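Projet Devano, point d'avancement pour Lanberg, août
Rédigé par Larysa Symonenko, équipe apprentissage par démonstration 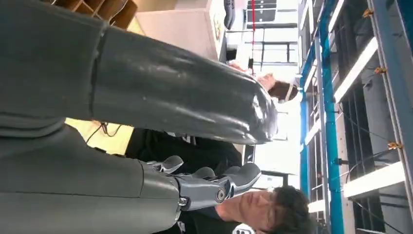 Combien de démonstrations faut-il avant que le bras refasse le geste tout seul ?
Pour le rangement simple, une pièce, une étagère, on tient avec 15 démonstrations par position de départ. Pour l'insertion on ne sait pas encore, la courbe n'a pas fini de monter.

Où on en est
2 355 démonstrations enregistrées et relues depuis le début du projet. Télécommande pour la plus grosse part, le reste en guidage à la main (on prend le bras, on l'emmène, il enregistre). Objectif du trimestre atteint côté volume. Côté variété, moins bien : trop de prises par le dessus, pas assez de côté. On corrige, les opérateurs ont maintenant une fiche avec l'ordre des prises à faire avant chaque série.

Guidage à la main : rapide à expliquer, un nouvel opérateur s'y met dans la matinée. Mais fatigant pour le poignet au bout d'une heure, et les trajectoires sont saccadées dès qu'on approche de la tablette. Doigts difficiles à commander en même temps que le bras. Donc réservé aux grands déplacements.

Télécommande : trajectoires plus propres, doigts bien mieux suivis. Le décalage entre la main de l'opérateur et celle du robot gênait beaucoup en juillet, réglé en partie avec la mise à jour Sriwong. Reste un léger retard à la fermeture, visible surtout sur les petites pièces. Ticket ouvert chez eux, pas de réponse pour l'instant.

Ce qui a coincé
- Recalage du poignet à refaire après chaque changement de câble. 13 séries jetées à cause de ça, c'est notre faute, la vérification n'était pas dans la procédure. Elle y est.
- Les annotations de début et fin de geste ne sont pas homogènes d'un opérateur à l'autre. Relecture croisée en cours, a peu près la moitié faite.
- Site de Dikonby : accès accordé tard, donc essais sur place décalés.

Budget
Dans l'enveloppe. Les heures opérateur dépassent un peu, compensé par la location du second poste qu'on a pas reconduite. Détail dans le tableau joint, onglet 2 (l'onglet 1 est l'ancienne version, ne pas en tenir compte).

Suite
Fin des prises de côté, puis réentraînement complet. Essais à Dikonby dès que le créneau est confirmé. Séries d'insertion en télécommande uniquement, on arrête le guidage manuel sur cette tâche.

A décider de votre côté : est-ce qu'on garde l'insertion dans le périmètre du prochain jalon, ou est-ce qu'on la sort ? Il nous faudrait la réponse avant de figer le planing des opérateurs.

L. S.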